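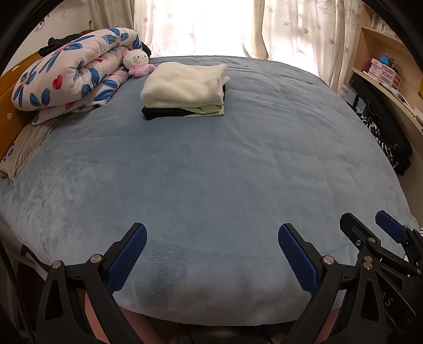
How I fold the bed stuff (and use the bed to do it)

I get more mail about folding bulky things than about anything else on this site, which still surprises me. T-shirts everybody has figured out. It's the big puffy quilts and the fuzzy sweaters that make people want to shove everything in a closet and lean on the door. So I'm finally writing down my way of doing it.

You don't need much. A bed, a flat hand, and maybe 30 minutes if you've let things pile up the way I do. I used to fold on the dining table, but a full-size quilt slides right off the end and takes the salt shaker with it. The bed is better – it's wide, it's soft, and the fabric sort of grips it.

Step 1. Smooth the bottom blanket first

Mine is a blue-gray plush one and it's my folding table. Pull it up, then run your hand across it from the middle out toward you. Plush shows every hand mark, with lighter and darker streaks depending on which way you brushed it, and I gave up caring about that years ago. You just want the big ridges gone. Small wrinkles are fine!

Step 2. Fold and roll the quilt

Lay the quilt out flat, printed side down. Fold it in half the long way, then bring both long edges in toward the center so you have a fat strip. Now roll from one short end. Don't roll it tight! I did that for an entire winter and the filling went lumpy in the corners (my old Llewellyn quilt never recovered, poor thing). A loose roll that flops over on itself is what you're after.

If a flap sticks out underneath when you're done, leave it. You can tuck it in if you're fussy, but it stops the roll from creeping down the bed, so I let it be. The one with the blue flowers and red hearts is thick enough that it always has a flap, no matter what I do.

Step 3. Park it against the headboard

Push the roll up against the headboard on one side. You get your whole middle back for the clothes, and it makes a nice backrest later when you sit down to match socks. Anything dark and fuzzy goes back there too, behind the quilt, well away from pale things. Black fleece will shed on cream fleece all day long if you let it.

Step 4. Build the stack, thin stuff on the bottom

People do this one upside down. A fleecy top folded at the bottom of a pile is like a marshmallow, and everything you set on it slowly tips over. So:

Thin dark pieces go down first, folded to the width you want the stack to be.

Light, flat pieces come next to them or over them. I've got a pale green one that's so thin it barely counts as a layer.

The big fluffy thing goes on last. Lay it face down, fold the sleeves in across the back, fold the sides to meet, then bring the bottom up to the neck. Don't press it flat. Pat it and move on.

If a corner pokes out at the bottom, you can fix it when you carry the stack to the shelf. Haf Phillips, who taught me most of this back when we shared an apartment in Tosenport, would redo the whole pile over one corner. I loved living with her but it took forever.

Step 5. Give the small stuff a spot

Plush toys, loose socks, hair ties. In my house they end up all over the blanket unless they have a place, and the gap between the quilt roll and the stack is perfect. Hello Kitty goes there.
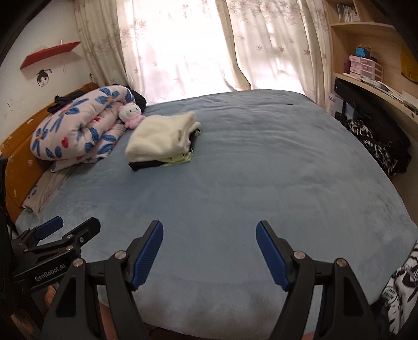 Quilt at the headboard, Kitty in the gap, clothes stack ready to carry.

Step 6. Carry the stack in one go

Slide one hand flat underneath, put the other on top, and lift. If it's taller than your forearm is long, make two trips. Then do the quilt by itself, hugged against your chest so the roll stays shut.

A couple of questions I get a lot

Can you store a quilt rolled? Sure, as long as it has room. I put mine on the closet shelf in a cotton bag until the cold comes back, and I shake it out once in March.

Do vacuum bags work? For a move, yes. For months at a time I don't like what they do to the filling.

Next time I'm doing fitted sheets, so send me your worst ones.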